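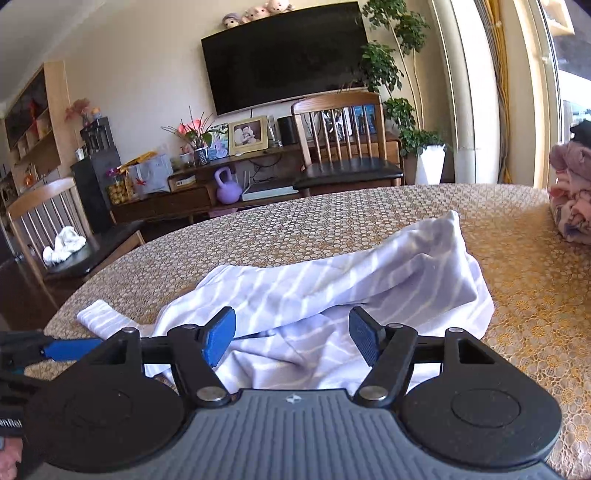

Kodik is a table of written claim outcomes from injury cases in which a loaded vehicle rolled, tipped or lost its trailer. Each row covers one claim, from first notice to payment or dismissal. Free-text fields were reduced to a fixed word list before release. Property lines are kept even when they are small: a striped white cloth like the one bunched on the round table is coded as "household, textile" and gets no further detail. Medical lines are coded by body region and by length of treatment.

Contents

claims.csv: one row per claim
parties.csv: one row per party, linked by claim_id
wordlist.txt: the 127 allowed terms for cause, injury and property
changes.txt: edits between versions

Version 2 replaces version 1 in full. Do not merge them. The claim_id values were reissued and the old ones point to different rows.

Source

Records came from the closed files of Jovcombe, a claims handling office, and from its successor Woltetti. Folke Lie and Tyra Åberg did the coding. Manikandan Hegde wrote the conversion scripts. Rows where the two coders disagreed on cause were settled by Radek Pešek and carry the flag settled=1.

Fields in claims.csv

claim_id: integer, unique
vehicle_class: van, pickup, box truck, trailer, other
load_state: empty, part, full, over, unknown
cause: term from wordlist.txt
days_open: integer, first notice to closing
outcome: paid, settled, dismissed, withdrawn
amount_band: 1 to 25, see below
settled: 0 or 1, coder flag, unrelated to the outcome value of the same name

Amounts are given as bands. Band 1 is the lowest. Band edges are not published. Bands can be ranked but should not be averaged. A claim with no payment has an empty amount_band, not a zero.

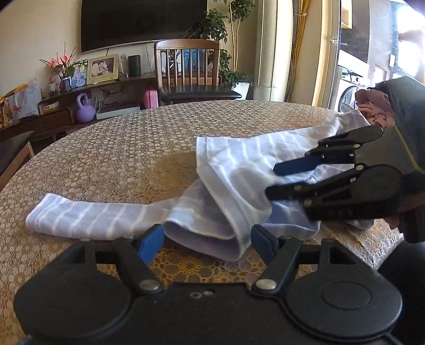
Can a row be used to estimate what a new claim is worth?

The table was not built for that. It leaves out the state where the claim was filed, the policy limit and the lawyer's fee, and any of these can change the final payment. Use it to study how claims are coded and how long they stay open.

Known problems

load_state is "unknown" for most trailer rows. The older intake form had no box for it.

Claims closed and later reopened appear once, with the later closing date. days_open is therefore long for these rows and they cannot be picked out.

"Tire failure" and "tread separation" are both in the word list. Tyra Åberg used the second only when an inspection report was on file. Folke Lie used the first for both.

Privacy

Names, plate numbers, street addresses and dates were removed. Parties are numbered within each claim, starting at 1. Do not try to match rows to court records.

Upkeep

Corrections go to Noman Chaudhry with the claim_id, the field and the proposed value. Fixes are released together in September.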